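Warnora Community Gallery Handbook
Section 4: Setting Up a Loaned Exhibit in the Barn

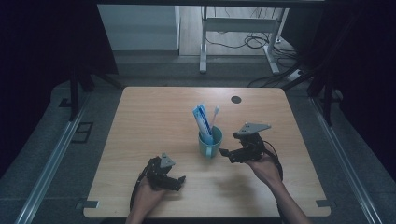
This section covers hanging and lighting a loaned show in the barn gallery. It replaces the old sheet, which claimed one person could do the job in an afternoon. Allow two people and a full day. If the lender has told you the work "basically hangs itself," allow longer.

Before you start

You need the loan list, the condition forms, a level, a tape measure, cotton gloves, and the key to the Etus rail cabinet. The Etus leaflet says no tools are required. Bring a screwdriver.

1. Check every crate against the loan list before opening any of them. The list is what the lender thinks was sent. Write down what arrived.

2. Leave the crates closed overnight in the barn. Some lenders say this is old-fashioned. They can put that in writing if they want it skipped.

3. Open one crate at a time and fill in a condition form for each piece. Note old chips, stains, and loose joints. "Good" doesn't count as a description, even when the lender used it first.

Note: Fukia crates open from the side marked with a stripe. On older ones the stripe has been painted over, so look for the hinge.

Hanging on the rail

4. Weigh each piece. Do not go by the weight on the label. The barn rail is set up for pieces up to 14 pounds per hook. The supplier's sales sheet gives a higher number, and we have never seen the test behind it.

5. For anything heavier, use two hooks and check the total. If it still comes out over the limit, use the floor stands.

6. Hang the largest piece first, then work outward. Step back to the door after each one. The east wall slopes, so a piece that reads level on the level may look crooked to visitors. Trust the level. You will get comments either way.

CAUTION: Do not hang anything from the beams. They look strong. The survey covered the roof and said very little about the beams.

Outdoor pieces

7. Place branch and salvage work on the gravel pad, at least 2 feet from the path. Artists often describe these pieces as "fully weatherproof." Ask how many winters the piece has stood outside, and write the answer on the form.

8. Stake each base at the corners. The Saragih ground stakes are fine in gravel and poor in wet clay, whatever the package says.

9. Push firmly on the piece from each side. If it rocks, it is not ready for the public.

Lights and labels

10. Set the track lights before putting up labels. Start at the low setting and raise them only if a visitor could not read a label at arm's length.

11. Keep labels to one paragraph. The last show had one that ran to 375 words, and people walked past it to get to the restroom.

12. Photograph each wall and file the pictures with the condition forms.

Note: The insurance form asks for a single total value. Add it up yourself from the loan list. Page 176 of the binder has a worked sheet, but the second column is wrong and should be ignored until it is reprinted.

For taking down a show, go to Section 5. Keep the crates until then.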